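The Planner Between the Cameras

Last updated: 21/03/2025

Sorting toy bricks into a divided tray is a task that most children finish without instruction. For a pair of robot arms it is a software problem in several layers, and at Clukow most of the effort goes into the layers that do not move anything.

The cell runs on a control stack called Nimix. Nimix takes in images, joint positions and a task description, and it sends joint targets back to both arms. Between those two ends sit a perception module, a planner named Samuel and a logging tool named Clamel. Each runs as a separate process. If one stops responding, the arms hold their last commanded position until an operator clears the fault.

Perception works from two kinds of view. A fixed view gives the layout of the table: where the tray is, how the pieces are spread out, where each arm stands relative to the other. A wrist view gives what the fixed one cannot resolve, mainly the edges of a piece and its angle between the fingers. The two are not blended into a single model of the workspace. The fixed view proposes a target, and the wrist view is allowed to correct it or reject it.

Bricks make this harder than it sounds. A built-up assembly has no single outline. Turned on its side, it shows studs in one place and a smooth curve in another, and a glossy curve puts a highlight where the detector expects an edge. Early versions of the module split one assembly into several objects whenever the color changed. The current version groups regions by contact first and looks at color afterward. 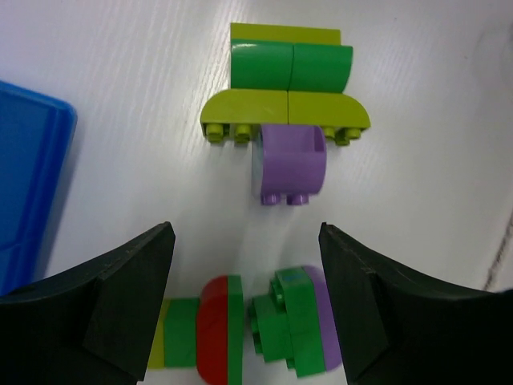
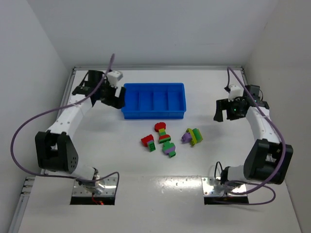
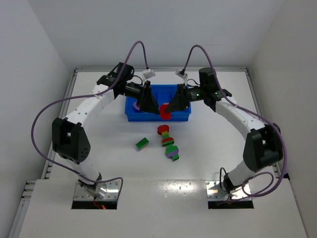 Bricks and a blue tray or bin in the two-arm cell, from the wrist (first picture) and from a fixed camera (second and third).

Who Gets the Space Over the Tray

Samuel plans for both arms at once. The simpler method, with one planner per arm and a fixed rule for priority, was dropped in May after repeated stalls. Each arm waited for the other to leave the shared region, and neither had a reason to go first.

The replacement treats the shared region as a resource with a time limit. An arm that wants to enter requests a window of up to 700 milliseconds. If the motion cannot be finished in that window, the planner either divides it into shorter moves or asks for a joint window, in which both arms enter under a single trajectory. Joint windows are costly to compute. They are used for handovers and for any step where two sets of fingers have to work close together.

Collision checking uses simplified shapes for the links and a finer mesh for the fingers. Cables are the weak point. A cable that runs outside the arm moves with it, but its exact path depends on the previous motion. Samuel does not model this. It places a padded volume around each wrist and accepts that some reachable poses will be refused.

Grasp selection is handled last. The planner ranks up to 18 candidate grasps per assembly, then discards those that would press on a joint between two bricks. Pulling an assembly apart by accident counts as a failed cycle, even when every brick ends up in the tray.

Logs and Replay

Clamel records every message that passes between the modules. In its first form it stored only the final commands, and tracing a bad grasp meant guessing which stage had produced it. The tool now keeps the rejected candidates as well, along with the score that each one received.

Replay is the feature used most. An engineer can load a recorded cycle, swap in a new version of one module and compare its output against the old one with the hardware switched off. The regression set holds 315 recorded cycles, and a change to perception or planning must pass all of them before it is loaded on the arms. Timing faults are the exception. Replay runs on a simulated clock and does not reproduce a late camera message, so those tests are still run in the cell.

Two items remain open on the Nimix work list. The grouping step is slow when assemblies touch each other, and the padding around the wrists has to be set by hand after each change of cable. A calibration routine for the second is being tested. It moves each wrist through 5 poses and estimates the padding from the wrist view, and so far it produces volumes slightly larger than the manual ones.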